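Carpet tile over old slab, moisture reading question

Flooring and Subfloors > Commercial and light commercial

slabside
Posted November 24, 2023

Ground floor unit, slab on grade, built 1984. Existing finish is Lacroix carpet tile, cushion back, full spread adhesive. The tenant wants it replaced with Skendale plank-format tile before the end of December. In-slab RH probes came back at 70 in two holes and 84 in the third, nearest the rear wall. The Skendale sheet allows 85 with their own adhesive. The installer wants to skip the moisture barrier. I am not convinced.

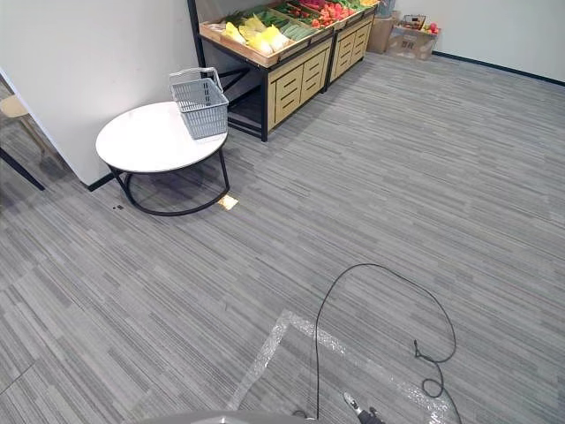
The other issue is the old adhesive. It is tan, still slightly tacky, and scrapes up in strings. No black cutback that I can find. The installer proposes to skim over it with Brinura patch and go straight down.

grout_line
84 is under 85. If the probes were equilibrated and the slab is at service temperature, you meet the spec. A barrier is money spent on a number you already have.

slabside
Probes sat for the full period in the test standard. The HVAC was on its night setback for part of it, though, so I don't fully trust the service temperature part.

mason_jar77
Then the test isn't valid and the argument about 84 is pointless. Retest with the HVAC at occupied settings. Add a hole by the rear wall while you are at it. One high reading out of three tells you there is a local source -- downspout, planter, broken vapor retarder, take your pick.

grout_line
Retest, fine. I still wouldn't put a two-part epoxy under modular tile on a reading in the low 80s. Tile has seams. It breathes more than sheet goods do.

mason_jar77
Vinyl-backed tile does not breathe in any useful sense. I pulled up 30 cartons' worth of it last year over a slab that "met spec." Adhesive had gone to soup.

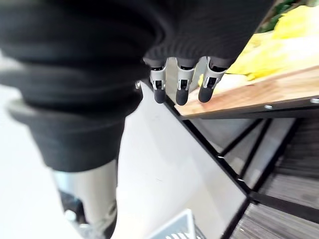 The backing was fine, for what it's worth. The failure was all in the glue. High pH at the surface breaks it down long before the tile shows anything on top.

slabside
No pH test was done. I will ask for one. What about the skim coat over residue?

tackstrip
Read the Brinura data sheet before anyone opens a bag. Most patches want the residue wet-scraped to a thin, well-bonded film. Stringy and tacky is not that. We used Puretia remover once and had to rinse three times, and the new glue still fisheyed. Mechanical removal only, after the adhesive has been tested for asbestos. Color tells you nothing reliable in a building that age.

grout_line
Agree on the asbestos test. Disagree on mechanical only. A wet scrape gets you there in a space with 15 foot bays and a decent crew.

slabside
Sample goes to the lab Monday. Installer is on hold until I have that, the pH and a second set of RH numbers. Will post them when I get them.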